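August 25, 2021

Budget notes, second pass. Sumathi wants the equipment list for next year in one place before she talks to the finance people, so I'm dumping everything here and we can fight about it in the margins.

Hands first, because that's where the money goes. We have the one pair, and the whole tabletop program stops if a finger goes down. Lasov quoted 3000 for a refurbished right hand with a six-month warranty, shipping not included (of course!). Grillisis will do a finger repair kit for 1109, which covers tendons, the fingertip pads and one spare motor, but we'd be doing the work ourselves. Vignesh is all for the kit. I keep going back and forth. He fixed the thumb in an afternoon last time and he's still very proud of it, but he also has a thesis to write and I don't want him to become the hand hospital.

Called Dimitriou about wrist cables. They'll make them to length, which I love, and the lead time is awful, which I don't. If we order now we might see them in December. The cables run down the outside of the arms and I'd like a couple of spares of every length in the drawer before anybody starts the long runs. Daiane asked if we could get proper cable sleeves while we're at it. Yes, put them on, they're cheap.
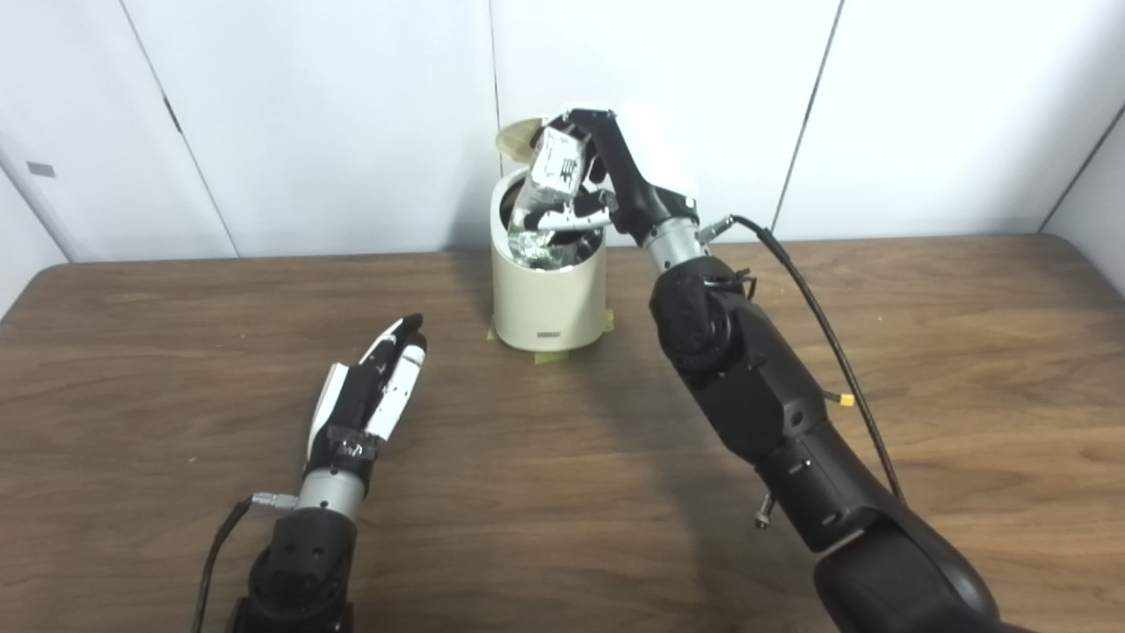 Next, props and consumables, which I forgot completely last year and then paid for out of my own pocket like a fool. The trash task eats stuff. Packaging only survives so many crumples before it goes soft and the grasp gets too easy, so we need a steady supply of fresh boxes and wrappers. Sarita has been raiding the recycling in the break room and that's fine for now. I still want a line for it. Also masking tape, lots. Taping the bin down is good enough for me and I'm not paying for the fancy clamp base from Clokitden, no matter how nice the brochure is. Put down 211 for props and tape together and leave it alone.

A second bin of the same model would be smart, in case the lid hinge goes. Same cream color if we can get it, or Prakash will say we changed the dataset halfway through (and he'd be right, grrr).

Table: keep it. I had a plain gray top on the wish list but the wood grain doesn't bother the vision side as much as I'd feared, and a new top means redoing the calibration. Crossed out.

Lights: keep them too. Maybe one spare panel.

Left arm question. Prakash brought up whether we should budget for two-handed tasks at all, seeing that the bin job only needs the right one and the left mostly waits. I say yes. Holding a lid open with one hand while the other drops something in is the obvious next step, and if we let the left hand's upkeep slide we'll be sorry by spring. So service for both arms stays on the list, even if it hurts.

To do:
Ask Lasov if the refurb price drops when we trade in the old palm
Get the Grillisis kit contents in writing
Measure cable runs, both sides, with slack (Daiane)
Find 3 quotes for the arm service, purchasing won't look at fewer
Send Sumathi the totals once Vignesh and I have settled kit versus refurb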